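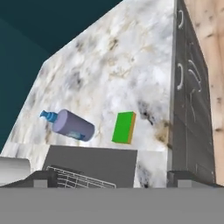 ## 4. Preparing a visa application file in Clendgate

Follow this section when an applicant from a suspended-facilitation country has to be moved to the full procedure. Short-stay files opened before the rule change stay on the old form and should not be converted.

### 4.1 Before you start

You need a caseworker login with the "Consular intake" role. If the Intake tab is gray, ask your office administrator to add the role. In the Traltstead office this is Liudmyla Melnychuk.

**Note:** Rule tables are updated on the server. Check that the line at the bottom of the Intake tab reads "Tables: November 2019" or later.

### 4.2 Opening the file

1. Select **Intake > New file**.
2. Enter the applicant's nationality exactly as printed in the passport. Do not use country of residence.
3. In **Procedure**, choose *Full*. The fee field changes to the full rate.
4. Enter the travel dates. Clendgate accepts stays of up to 70 days on this form. Longer stays go to the national visa form (section 6).
5. Choose an exemption code if one applies. Codes 1 to 8 are listed in Appendix B. Leave the field blank for tourist travel.

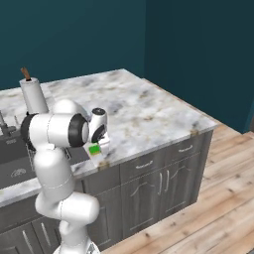

6. Attach the scanned documents. Each scan must be under 200 KB per page. PDF and TIFF are accepted.
7. Select **Check**. Missing items are shown in red on the left.
8. Select **Save and assign**. The file number appears in the title bar.

**Caution:** Once a file is assigned, nationality and procedure are locked. To correct either one, withdraw the file and open a new one. The old number is not reused.

### 4.3 Dual nationals

Enter the passport used for travel as the main document. Add the second under **Other nationalities**. If either country is on the restricted list, the file is sent for a second review and a yellow bar is shown. You can keep working on the file while the bar is there, but you can't print a decision.

### 4.4 Error messages

- **"Table mismatch (1,187)"**: the file was started under an older rule table. Close it without saving and open it again.
- **"No reviewer"**: no second reviewer is on duty. Assign the file to the Stetsiuk queue.
- **"Code not valid"**: the exemption code has expired for this nationality.

Questions about exemption codes go to Olesia Harasym, second review.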